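Heltham Film Weekend Moves Online With 21 Features

Nov 2, 2020

The Heltham Film Weekend will go ahead this month as an online event, with 21 features and a program of shorts available to stream at home. Organizers had planned to use both screens at the Gumbridge Theater but dropped the idea in July, when it became clear the building could not seat enough people to cover its costs.

Passes went on sale this morning. A full pass covers every title in the program, and single tickets can be bought for each feature. Once a film is started, viewers have two days to finish it. Most titles are limited to 300 streams, a cap set by the distributors, and the festival expects the opening night film to sell out first.

That film is "Dallholm," a crime drama set in a fishing town where a retired harbor pilot agrees to hide a stranger's boat for the winter. It runs 108 minutes and is showing outside its home country for the first time. A recorded talk with the cast will follow the credits.

Thrillers make up a good part of the lineup this year. "The Toll Road" follows two sisters who drive a stolen payroll across the state overnight, and "Cold Storage Key" takes place almost entirely inside a locked meat plant. There is also a restored print of "Nine Miles to Water," a low-budget western that had a short run in drive-ins and has been hard to find since.

The science fiction section is smaller, with four features and a block of animated shorts. Vuorinen, the production company behind two of the shorts, will also host a free session on making computer-animated films with a small crew. Registration is separate from the festival pass and closes the night before the session. 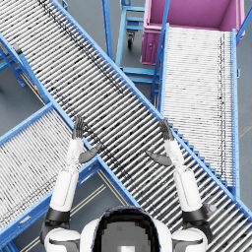

A humanoid robot reaches out over a roller conveyor in a computer-rendered scene.

The audience award will still be given. Viewers can rate each film from one to five on the page where they watched it, and votes close at midnight on the last day. A film needs at least 70 votes to be considered. The jury prize has been put off until next year – the festival said it did not want judges comparing films on home screens of different sizes.

Closed captions are available on all of the features and most of the shorts. The festival's site lists which titles have them, along with running times and content notes.

People who bought passes for the theater event before it was called off can use the same order number to get into the online program. Refunds are also available and can be requested through the Gumbridge box office, which is answering phones in the afternoon only.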